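4. Clearing the Worktop and Filling the Zip Pouch

This section covers the small-item pouch supplied with the Telline desk storage set. Read section 3 (Fitting the Drawer Dividers) first if the set is being installed with the Halás drawer unit.

4.1 Before you start

Clear an area of worktop large enough to lay the pouch flat with space on both sides. Construction toys, cups and cutting tools may stay on the worktop during filling, provided they do not touch the pouch.

The pouch is rated for a total load of 300 grams. Items longer than 200 mm do not fit and must be stored upright in a cup or in the long drawer compartment.

CAUTION: Scissors are not to be stored in the pouch, with or without a blade cover. The points can pierce the lining. Place scissors at the side of the worktop with the blades facing away from the user.

4.2 Filling the pouch

1. Lay the pouch on the worktop with the zipper facing up.

2. Hold the pull and open the zipper along its full length. Do not force the pull past the end stop.

3. Spread the opening until the lining is visible. Remove any crumbs, shavings or eraser dust.

4. Insert the largest item first. Push it down through the opening until it rests on the bottom seam. An item that still shows above the zipper line has not been fully inserted.

The lining is darker than the lilac outer fabric, so the edge of the opening is easy to find. A green item at the zipper line, as below, must go further in before the pouch is closed.

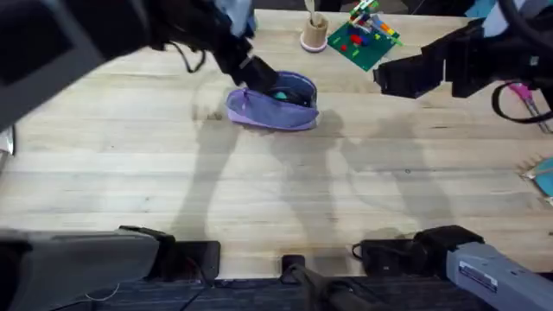 5. Add the remaining items in order of size. Keep hard items away from the zipper teeth.

6. Press the sides together by hand and close the zipper in one steady movement. If the zipper catches, open it by 33 mm, free the fabric, and close it again.

NOTE: The zipper is tested to 2000 cycles. Replace the pouch when teeth are missing or the pull no longer holds its position.

4.3 Items that remain on the worktop

Cup. Use for sticks, brushes and other tall items. Set it toward the back of the worktop. Do not fill it with short items, which are difficult to retrieve.

Brick baseplate. Leave built models attached to the plate and move the plate as one piece. Hold it by two opposite edges. Press single bricks onto a free area of the plate so that they do not roll into the drawer track.

Scissors. See the caution in 4.1.

4.4 Cleaning

Empty the pouch and turn it inside out. Wipe the lining with a damp cloth and mild soap. Air-dry with the zipper open. Do not machine wash, iron or bleach.

Wipe wooden worktops along the direction of the planks. Do not leave a damp pouch on untreated wood.

4.5 Spare parts

Replacement pouches and zipper pulls are ordered under the product name Drudness. State the pouch color and the set number printed inside the front cover of this manual.

Text: Romana Čierny. Technical review: Oľga Jurčo.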